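2021-06-02
White table, small parts bench – still not convinced
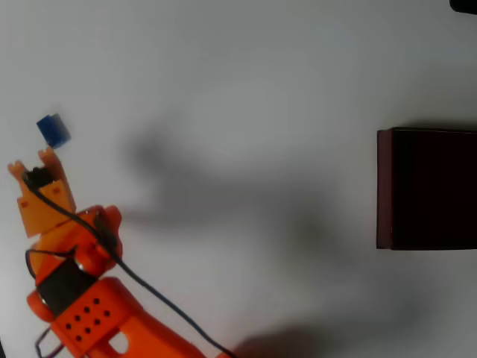 Blue block on the white top, uneven light. Faint shadow under the block.

Started on the tabletop question again. The claim in the Drusum leaflet is that a matte white surface gives "even brightness across the working area." Ours doesn't. It goes pale gray toward one side and brighter toward the other, and no wiping changes that. I cleaned it twice before starting. The unevenness is the light, I think, and a new top at 390 won't fix the light.

The block is one of the old blue ones. The edges are slightly worn and lighter than the faces. I had wanted to throw these out in October and was talked out of it. Fine for judging contrast, useless as a size reference until somebody puts calipers on a few of them. The Dremska catalog says the paint is good for up to 1000 handlings. I would like to know who handled them and how.

Things to check before we spend money:
– Same block, same spot, blinds down. If the gray patch goes away we have our answer.
– Turn the table end for end. If the patch turns with it, I was wrong and it is the surface.
– Try the Jabłońska mat on half of the top. I expect glare, but I expected glare from this one too.

The Diver lamp is supposed to be the cure for all this. I ran it at 100 percent last week and all I got was a harder shadow and a headache. Would rather hang a cheap diffuser first – tracing paper will do for a test.

One point in favor of the white: a dark blue block is very easy to find on it. That says little about the pale parts, and those are the ones we keep losing. Need to repeat with the cream washers before anyone signs an order.

Leaving the order form in the drawer for now. Tape for the blinds is running low.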